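Solberg Bedding: data card and README

Solberg is a set of bedding demonstrations recorded with hand-held grippers and a head camera, plus the baseline we trained on it. The question we wanted to answer was modest: does a policy learn to handle large soft things better if half its training data comes from episodes that went badly? The answer is yes, a bit, and less than we put in the funding application.

Contact: Elsa Backlund, Altside

What is in it

There are 1249 episodes, of which 737 are marked clean and the rest are marked recovered or abandoned. Clean means the demonstrator got from start to finish without going back over anything. Recovered means they went back. Abandoned means they gave up, and we kept the recording, for which several of them have not forgiven us.

Each episode holds the head view, the view from each gripper, gripper opening, and a text label written afterwards by someone other than the demonstrator. The labels are free text. We did ask people to keep to a fixed list of verbs. "Smooth", "flatten", "straighten" and "sort out" all appear, and all seem to mean the same thing.

The head view gives the policy its idea of how the whole sheet lies. We scored the state of a sheet from this view only, on a scale from bare mattress to hotel. 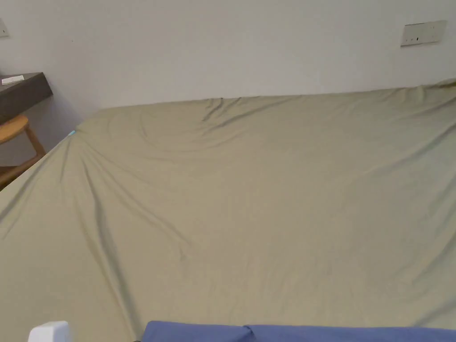
Backlund thinks the scale is too kind at the top end, and has asked that the paper say so: a long crease across a fitted sheet costs almost nothing in the score, though any person would reach over and pull it out. A fair point. The weight on long creases is a setting in the config file (crease_weight), and anyone who sleeps in a tidier bed than we do is welcome to raise it.

The gripper views are fisheye, with a black border outside the circle. We did not crop or undistort them. An earlier version did, and the policy got worse at judging how far away the cloth was, so we put the curves back and stopped apologising for straight walls that bend. Close cloth is often out of focus and often takes up a large part of the view.
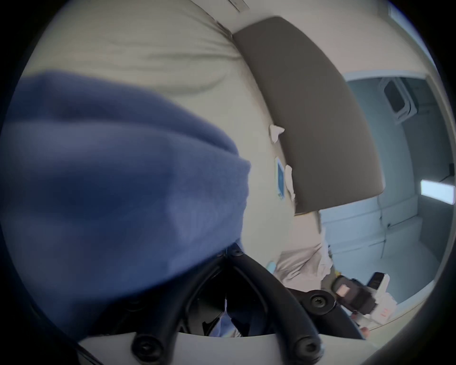 How we trained the baseline

The baseline, Illora, is a plain imitation policy with one addition. At each step it also guesses whether the next few seconds of the episode will involve going back over something. That guess is used in training and thrown away when the policy runs.

We compared three mixtures, all the same size: clean only, half and half, and whatever came out of a random draw. Each was tried 40 times on the sheet task. Half and half did best, random came close behind, and clean only was last. Clean only is very good until the first thing goes wrong, at which point it carries on as if nothing had happened.

We also trained a version without the extra guess. It did slightly worse on sheets and slightly better on blankets. We have a theory about the blankets, and it changes in most meetings.

Backgrounds

Rooms were left as they were. Gripper views look past the bed to walls, doorways, lights and, in places, people. The policy has to cope with all that, and on the whole it copes better than our first attempt at a cloth segmenter, which was keen on ceilings.

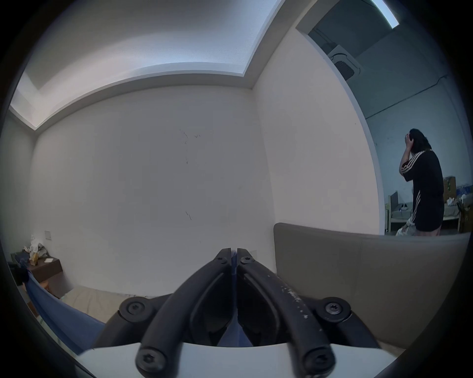 Fig. 3. Gripper view with the fingertips nearly together; blue fabric to the left and in the gap.

Known problems

Gripper opening drifts in long episodes. The script fix_opening.py corrects most of it.

Blue and beige cloth are over-represented. Results on patterned bedding are poor, and we would not quote them in public.

In 25 episodes the text label belongs to a different episode. They are listed in bad_labels.txt. Please do not send us corrections for these; we have had several, and they disagree.

The Pulden loader reads the older file layout and will fail on this one without an error message. Use the loader in the tools folder.

Changes

The April release adds the abandoned episodes and renames "failed" to "abandoned" throughout, at the request of the people who did them.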